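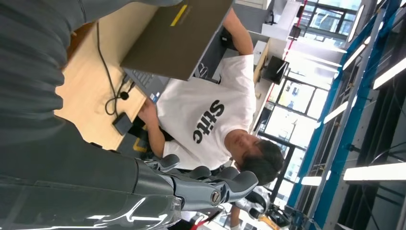 Nurkano Desk Activity Set

Notes on the files, labels and known gaps. Maintained by Sulastri Osman. Last edited 5th August.

What is in it

Short clips and stills of ordinary desk work: typing, reading, plugging in, clearing up. The subject is the desk and what people do at it. There are 591 clips and 3440 stills, sorted by activity.

Folders

typing - hands on a laptop or separate keyboard
reading - paper or screen, hands mostly still
cables - plugging, unplugging, coiling, moving a cable out of the way
clearing - putting things away at the end of a session

A still goes in one folder only. If someone is typing with a loose cable next to the laptop, it is typing. The cable gets an object label.

Object labels

laptop, monitor, keyboard, cable, small box, chair, paper, cup, other

Use "small box" for any power adapter, hub or drive that can't be told apart from the outside. We used to have separate labels for these and annotators disagreed too often. Old files with the label "adapter" were converted in December.

Label a laptop as one object, lid and keyboard together, even when a hand covers part of the keys. Monitors on a counter or desk in the background are labeled if the outline is clear.

Orientation

Some stills are sideways. They are stored as recorded and should not be rotated before labeling. The boxes were drawn on the unrotated files and will be wrong if you turn them.

Sites

Brestum and Isano. Desks at both sites are used as they are, with whatever is on them. Most of the clearing clips come from Isano.

Known problems

The cables folder is small compared with typing.
Dark cables against dark chairs are often missed.
Lettering on clothing is not transcribed.
In 5 clips the label file is empty. Skip them for now - they will be redone in version 4.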